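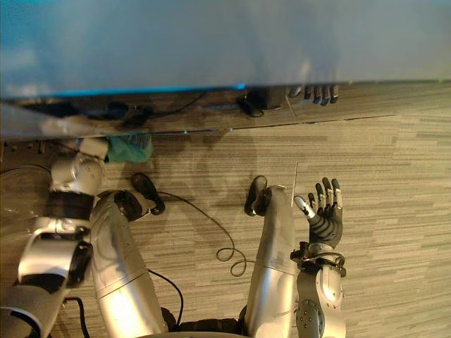 Facilities Operations II
Unit 6: Modular floor coverings in commercial buildings
Instructor: Razia Naqvi
Handout revised Monday, April 29, 2019

6.1 Scope

This unit covers carpet tile: construction, layout, installation, and replacement. Broadloom is treated in Unit 5 and is referred to only where the two differ. Resilient tile is Unit 7.

6.2 Construction

A carpet tile has a face, a primary backing that holds the face yarn, a bonding layer, and a secondary backing. The secondary backing gives the tile its weight and keeps it flat. Most tiles sold for offices are tufted loop pile. Cut pile shows seams less but crushes sooner in traffic lanes.

Solution-dyed yarn is colored before the fiber is formed, so the color runs through its full thickness. Piece-dyed yarn is colored after tufting. Solution-dyed products hold up better to sunlight and to strong cleaning agents. Piece-dyed products allow smaller color runs.

Dimensional stability is the property that matters most in service. A tile that shrinks opens its joints. A tile that grows will peak where it meets its neighbors. Cupping (edges up) and doming (center up) usually point to a backing fault or to moisture in the slab.

6.3 Layout patterns

Monolithic: all arrows on the tile backs point the same way. Closest in look to broadloom. Shade differences between cartons are easy to see.

Quarter-turn: each tile is rotated 90 degrees from the one beside it. Joints are plain to see and are part of the design.

Ashlar: same direction, with each column offset by half a tile.
Brick: same direction, with each row offset by half a tile.

Random: direction is not controlled. Use only with products made for it. Replacement is simplest with this pattern.

Linear designs call for care. A streaked or striped face laid monolithic will show any drift from the baseline over a long run. Snap the chalk lines, measure both diagonals, and correct before any adhesive goes down.

6.4 Subfloor conditions

Concrete must be clean, level, cured, and free of old adhesive that could react with the new. Test for moisture at the points marked on the floor plan, and record each reading with its location. The limits are those given by the tile and adhesive makers. Where the two disagree, the lower limit applies.

Tiles are to sit unwrapped in the room at service temperature before installation. See the maker's sheet for the required time.

6.5 Case: Harnton Building, second floor

The Harnton job used 234 cartons of Drastora tile, laid ashlar with pressure-sensitive adhesive. Sohail Mengal was site lead. In July, the building manager, Liudmyla Hnatiuk, reported open joints along the south corridor. Inspection found 148 tiles out of tolerance, all within two bays of the glazing.

The adhesive had been spread in direct sun and had skinned over before the tiles were placed. Bond was weak and the tiles moved under cart traffic. The affected area was lifted, scraped, and relaid with the blinds closed. The attic stock of 13 cartons covered the replacements.

Note for Assignment 3: Hywel Ifans's report on this job gives the adhesive as Serka. The purchase record shows Du Plessis. Use the purchase record.

6.6 Replacement procedure

1. Lift one corner with a flat blade and pull toward the center of the tile.
2. Remove adjoining tiles only if the joint is bound.
3. Scrape ridges of adhesive. A thin, even film may stay.
4. Check the arrow on the new tile against the pattern.
5. Set the tile, brushing pile out of the joints.
6. Roll the area in both directions.

Rotate stock from low-traffic areas into visible positions and put new tiles under furniture. Color match is better this way, especially on floors more than a few years old.

6.7 Reading

Course packet, section by Aqeel Siddiqui on moisture testing. Bring the joint gauge to the next lab.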